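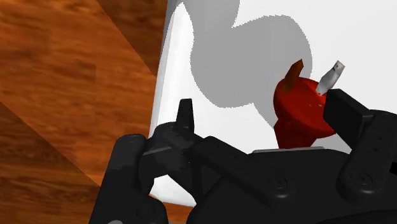

Das Abbild der Zelle 71

Der Dienststelle Dedum oblag seit der Zusammenlegung der Werke die Pflege der Zelle 71 sowie ihres rechnerischen Abbilds. Beide wurden in getrennten Büchern geführt. Das Buch der Zelle war grün und stand im Prüfraum, das Buch des Abbilds war grau und stand im Flur vor dem Rechnerraum, wo es im Winter von den Vorübergehenden zum Ablegen der Handschuhe benutzt wurde. Eine Rüge hierüber ist aktenkundig.

Nach der Ordnung der Dienststelle durfte an der Zelle kein Griff geändert werden, der nicht zuvor im Abbild gefahren worden war. Das Prüfstück, ein roter Sockel mit zwei Zungen, wurde dort in dieselbe Lage gebracht wie auf dem Tisch, der Greifer angefahren, die Berührung abgewartet und das Ergebnis eingetragen. Erst danach erhielt der Prüfraum das Freigabeblatt. Für die Eintragung waren zwei Spalten vorgesehen, eine für die linke Backe und eine für die rechte. Eine dritte Spalte trug die Überschrift »Bemerkungen« und blieb in den ersten Jahren leer.

Im August wurde die Zelle nach Brimero abgegeben. Die Verfügung kam mit der gewöhnlichen Post. Sie regelte den Abbau des Arms, die Verpackung des Greifers, den Verbleib der Ersatzbacken und die Rückgabe der Schlüssel. Über das Abbild enthielt sie nichts. Die Dienststelle fragte an, ob die Pflege des Abbilds bis zur Wiederinbetriebnahme ruhen solle, und bat um Antwort binnen 20 Tagen. Die Frist verstrich. Mangels anderslautender Weisung wurde die Pflege fortgesetzt.

Dem Unterzeichner fiel in dieser Zeit der Abenddienst zu. Der Ablauf war vorgeschrieben. Man öffnete den Rechnerraum, schrieb den Dienstbeginn in das graue Buch, lud die Szene und prüfte zunächst die Nulllage der Gelenke. Sodann wurde der Greifer leer geschlossen und der Spalt zwischen den Backen abgelesen. Es folgte die Anfahrt an das Prüfstück. Die Backen sollten gleichzeitig anliegen, eine Abweichung war zu vermerken und über den Versatz des Werkzeugmittelpunkts auszugleichen. Nach dem Ausgleich wurde erneut angefahren. Lagen beide Backen an, so war der Dienst nach Eintragung beendet und das Licht zu löschen.

Bis zum Herbst lagen beide Backen an.

Am 9.10.24 berührte die rechte Backe das Prüfstück zuerst, während die linke in deutlichem Abstand stehen blieb. Der Unterzeichner trug dies ein und glich den Versatz aus. Bei der zweiten Anfahrt lag die linke Backe an und die rechte ebenfalls. Am folgenden Abend zeigte sich derselbe Abstand wieder, der Ausgleich des Vortags stand jedoch unverändert in der Datei. Der Unterzeichner nahm einen Bedienfehler an, und zwar den eigenen, und glich abermals aus.

Nach einer Woche wurde der Vorgang der Leitung gemeldet. Die Leitung ordnete eine Reihenprüfung mit 1.000 Anfahrten an, die über Nacht unbeaufsichtigt lief. Sie ergab keine Streuung. Ein Fehler, der jeden Abend gleich groß auftrat, am Morgen beseitigt war und am nächsten Abend in derselben Richtung wiederkehrte, war in der Störungsliste nicht vorgesehen. Man legte eine neue Zeile an. Die Abteilung Nellance, zuständig für die Rechentechnik, prüfte den Kern, die Kontaktberechnung und den Zeitschritt und bescheinigte schriftlich, dass ein Abbild sich nicht abnutze. Dem Schreiben lag ein Merkblatt über das ordnungsgemäße Beenden von Programmen bei.

Der Unterzeichner hat das Merkblatt befolgt.

Zur Klärung der Frage, woher die Abweichung stammen könne, wurde das grüne Buch angefordert. Es war mit der Zelle nach Brimero gegangen und dort zunächst nicht auffindbar. In einem Begleitschreiben wurde mitgeteilt, die Zelle sei aufgestellt und arbeite zufriedenstellend; ein Abbild werde am neuen Standort nicht geführt, man stelle die Backen von Hand ein. Auf Nachfrage ergänzte Brimero, der Tisch stehe auf einem nachgebenden Boden. Das Prüfstück wandere im Laufe einer Schicht ein wenig, und man richte es bei Schichtbeginn mit einem Anschlag wieder aus.

Die Dienststelle hat dieses Schreiben zweimal gelesen. Dem Unterzeichner wurde aufgegeben, die abendlichen Werte des grauen Buches nach Brimero zu übersenden, ohne Anschreiben und ohne Nennung des Anlasses. Aus Brimero kam die Tabelle mit dem Vermerk zurück, man bedanke sich für die Zusendung der eigenen Messwerte, besitze sie aber bereits.

Eine Leitung zwischen dem Rechnerraum und Brimero besteht nicht. Dies wurde von der Abteilung Nellance geprüft und von einer auswärtigen Stelle, der Firma Tseng, bestätigt. Die Firma Tseng hat bei dieser Gelegenheit auch die Steckdosen geprüft.

In der Besprechung der Leitung wurden sodann zwei Auffassungen vertreten. Nach der einen war das Abbild fehlerhaft und stillzulegen, da es eine Zelle wiedergebe, die am Ort nicht mehr vorhanden sei. Nach der anderen war es in Ordnung, und es bestehe lediglich ein Mangel in der Zuständigkeit. Das Protokoll hält fest, dass die zweite Auffassung geringere Kosten verursache. Die Pflege wurde bis auf Weiteres verlängert und dem Abenddienst eine zusätzliche Lampe bewilligt.

Seither wird wie folgt verfahren. Der Unterzeichner lädt die Szene und schließt den Greifer leer. Er fährt an und liest den Abstand der linken Backe ab. Er trägt ihn ein und unterlässt den Ausgleich bis zum Morgen, damit die Werte vollständig bleiben. In der Spalte »Bemerkungen« wird neuerdings angegeben, wie das Prüfstück steht, ob der Schatten auf der Platte dem des Vorabends gleicht und ob sich an den beiden Schrauben des Greifers etwas verändert hat. Letzteres ist nach Auskunft der Abteilung Nellance ausgeschlossen. Die Schrauben sind gezeichnet und halten nichts.

Im Frühjahr lag die linke Backe eines Abends ohne Ausgleich an. Der Unterzeichner wiederholte die Anfahrt, dann die Nulllage, dann den gesamten Ablauf von der Eintragung des Dienstbeginns an. Der Abstand blieb aus. Vorschriftsgemäß wurde die Leitung verständigt, die ihrerseits in Brimero anfragen ließ, ob an der Zelle etwas vorgefallen sei. Die Antwort ließ einige Tage auf sich warten. Sie lautete, der Boden sei ausgegossen worden, die Arbeiten hätten sich wegen des Wetters verzögert, und es werde um Mitteilung gebeten, wer die Dienststelle davon unterrichtet habe.

Diese Mitteilung ist bisher nicht ergangen. Der Entwurf liegt im grauen Buch zwischen den letzten beschriebenen Seiten. Er ist von der Leitung mehrfach geändert worden, zuletzt im Wort »unterrichtet«, für das am Rand »verständigt« und darunter »berührt« steht, beides wieder gestrichen.

Der Abenddienst beginnt unverändert nach Schließung der Pforte. Gestern wurde um Beschaffung eines neuen grauen Buches gebeten, das vorhandene reicht noch bis August. Der Unterzeichner hat dem Antrag ein Muster der Spalteneinteilung beigefügt und die dritte Spalte auf Kosten der beiden anderen verbreitert. Danach hat er die Szene geladen, den Greifer geschlossen und wieder geöffnet, angefahren und gewartet, bis beide Backen anlagen.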